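Ticket: Tableware return station, dishes chipping and utensils mixed
Site: Jaramillo, ground floor canteen
Opened by: Nicanor Alvarado
Assigned to: Cirilo Ibarra
Priority: Normal
Status: Closed, follow-up noted

Original report

Small square dishes are coming back from the wash with chips on the corners. Started after the return station was moved to the short counter in July. Bowls are not affected, or at least I have not found a chipped one. Separately, spoons are turning up in the chopstick container and have to be picked out before the wash. Please advise on both. Service is lunch only, return station open from the start of service until 45 minutes after it ends.
N. Alvarado

Comment 1, C. Ibarra

Please confirm the following:
Which bin is used for bowls and dishes.
Whether bowls and dishes go in the same bin.
Where the trays go after they are emptied.
Whether the chips are on the rim corners or on the base.

Comment 2, N. Alvarado

Bin is the big white see-through one, same as before the move. Bowls and dishes go in together. There were two bins at the old counter but the second does not fit here. Trays are emptied on the counter in front of the bin and then carried to the rack by the door. Chips are on the rim corners. One dish has a chip on the base but that one may be old.

Comment 3, C. Ibarra

Rim corners on a square dish means corner contact, either dish to dish or dish to bowl. A flat stack does not normally do this. Two possible causes:

1. Dishes dropped from above the bin rim onto other pieces.
2. Bowls sliding down onto dishes when the bin is lifted.

Test for cause 2 first, as it needs no change to how people work. Load the bin as usual, carry it to the wash area, set it down and look at where everything ended up. Do this with a part load and again with a full one.

Comment 4, N. Alvarado

Done. Part load: the bowls had moved from the wall to the middle and were lying against the dishes. Full load: very little movement, everything was wedged. Bin was carried by one person both times.

Comment 5, C. Ibarra

Cause 2 confirmed for part loads. Cause 1 not excluded. How often does the bin go out part full?

Comment 6, N. Alvarado

Most days. The wash runs every 15 minutes and the bin goes with it whatever is in it.

Comment 7, C. Ibarra

Change the trigger. Send the bin when the bottom is covered and the bowls cannot slide, and let a wash cycle go without it if necessary. Bowls nested against one wall, dishes in the opposite corner. Put the Plalterora mat in the bottom of the bin. There should be one left over from the old counter, in the cupboard with the spare trays. Trim it if it curls at the corners.

On the utensils: which container is nearer to the person emptying the tray, and are they labeled?

Comment 8, N. Alvarado

Mat found, too long, trimmed. It slides on the bin floor when wet. Labels came off in the wash. The containers get put back in whatever order they come out, so the near one changes from day to day.

Comment 9, C. Ibarra

Take the mat out again. A mat that slides will carry the load with it and make the problem worse. I will ask Fostari for one with a grip underside.

For the utensils, do not relabel. Fix the order: spoons left, chopsticks right, both at the far edge of the counter behind the tray. Mark the counter with tape if the order drifts. Whoever empties the tray should do utensils first, then bowls, then dishes. With the utensils out of the way nothing gets tipped along with the crockery.

Comment 10, C. Ibarra

Site visit 22nd September, outside service. Station laid out to the order in comment 9 and checked with a small number of pieces. Tray stays flat on the counter and is not tipped over the bin. 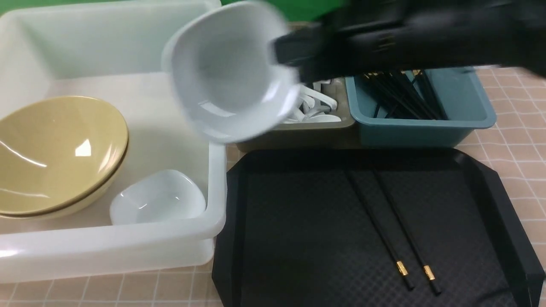
Dishes should be lowered past the rim and released at the bin floor. Releasing at rim height was tried with one dish and it landed on a corner, which is enough to explain the chips if it happens all through lunch. I now consider both causes active. Cause 1 is probably the larger one.

Utensil order held for the whole check. Reach to the far containers is acceptable for a standing adult. Anyone shorter may want the tray moved a little to the right first.

Comment 11, N. Alvarado

Ran a full week on the new order. New chips: 2, both on the same day, when we had cover staff on the station who had not been shown. Spoons in with the chopsticks: none that I know of. The longer gap between bin runs has not caused a backlog except on soup day, when the bowls fill it early.

Trokex quoted for replacement dishes in boxes of 8. We are short by more than one box. Should I order now or wait for the mat?

Comment 12, C. Ibarra

Order now. The mat affects the bin, and the losses already counted will not come back. Discard any dish with a chip on the rim, including those that still look usable. On soup day, send the bin early if it is full of bowls only, and hold the dishes on the counter until it is back.

Resolution

Return order set: utensils, bowls, dishes. Spoons left, chopsticks right. Dishes placed by hand at the bin floor. Bin sent by load, no longer by the wash timer. Replacement dishes ordered by site.

Open item: grip mat from Fostari, delivery date not confirmed. New ticket to be raised by N. Alvarado if chips continue after it is fitted.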